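Cell controller drops the pose of the CPU when second arm is moving

Asked by Miloslav Ondrejka
2021-11-28
Tags: pose estimation, planning scene, two arms, Gritia

Hello all. I am working on a cell where two arms do assembly inside a desktop computer. One arm must take the processor from a pocket in a printed fixture and put it in the socket. Planning is done in Gritia, and the perception node is our own, built on Nimri. There is one fixed camera.

My problem is the following. When the second arm is parked, the pose of the processor is stable and I can plan every time. When the second arm starts to move, the pose begins to jump, and after a short time the node publishes nothing. The planner then says "target frame too old" and stops. The limit for the age of the frame is 2 seconds, I did not change it.

I have tried to make the exposure shorter, and I have tried to filter the pose over 5 frames. The filter makes the jumps smaller but it does not help with the missing frames. In the log I see many lines with code 2621 from the tracker, but I could not find this code in the manual.
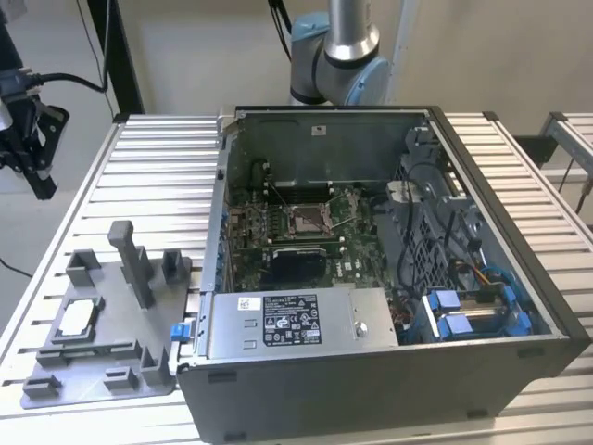
2 min read

The computer lies on its side and is open, the socket lever is up, and the processor waits in the fixture at the left of the case. The silver surface of the processor is what I detect. I suspect the reflection, but I do not understand why it would depend on the other arm. I would be thankful for any direction where to look.

Benedek Barta
Accepted, 6 votes

I had almost the same case last year, also with a metal part in a gray fixture. I think there are two separate problems in your post and it is better to solve them one after another.

First, the jumping. A heat spreader is a bad thing to track directly. It has few features, and it mirrors what is near it. If an arm moves over the table, the brightness on the metal changes, and your detector finds the edges in another place. Your fixture has many raised posts and small blocks, and these are fixed to the plate. Register the whole plate one time with its CAD model, and calculate the processor pose from the pocket. Before the grasp, do only a simple check that the pocket is full. This assumes the plate is fastened well to the table. If it can slide, register it again at the start of each cycle.

Second, the missing frames. Please look if your perception node and your trajectory monitor run in the same executor. In my setup the monitor callback took all the time when the second arm was moving, and the image callback waited behind it. The images were good, but they were processed too late and the tracker threw them away. I gave the camera its own callback group and its own thread, and after this the old frame error was gone. You can test it quickly: replay recorded images with both arms parked, and send false joint states at full rate. If the frames are missing also then, it is not the light.

I would not increase the age limit until you know this. It can hide the error, and then the arm goes to an old pose.

One more small remark. Put the case in the planning scene as an open box with walls, not as one solid block. With a solid block there is no valid path down to the socket. Loose cables near the drive cage should get a keep-out volume with some margin, because a depth camera sees thin cables badly.

dretamov_user
1 vote

what version of Gritia? in the old one the scene update was blocking, I just restarted the node every hour and it was fine for me. also try matte spray

Lornen
0 votes

I cannot say what is 2621, but in our tracker the codes that start with 26 come from time stamps and not from detection. Maybe compare the clock of the camera computer with the clock of the arm controller. We had a drift there and it looked the same as lost frames.

Comment by Miloslav Ondrejka

Thank you, Benedek. It was the executor. I made the replay test as you wrote, with false joint states, and the frames were missing also without any real motion. Now the camera has its own thread and I did not see the error again today. The pocket registration I will do in December, when the new plate is printed. To Lornen: the clocks were equal, but I will write a check for it.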